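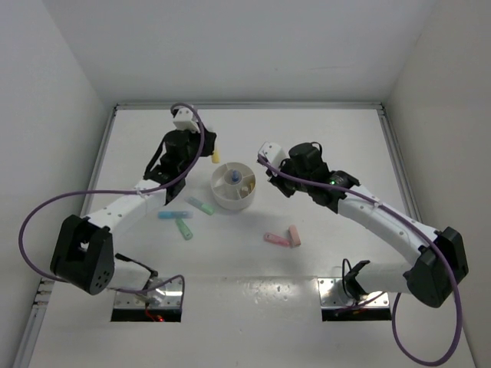 Heather Rakena would drop the small items and teach nothing but the sticks until September, on the grounds that a short, clean set is worth more than a big mixed one. We're keeping both in for now. The Sturndale desk-sorting set stands at 397 demonstrations, all driven by hand, both arms, with the round divided organizer as the target.

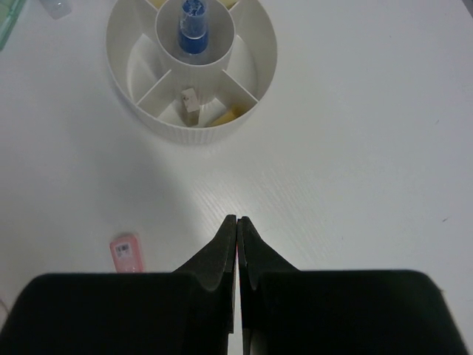

Shayne Ruawai went through the latest batch and threw out 11 runs where the operator stopped partway to rethink a grasp. Pauses like that get copied. If you lose your place, end the run and start over. Aitana Cifuentes wants 200 more before we train again, so there are open morning slots at the station. Put your name on the Olimen sheet.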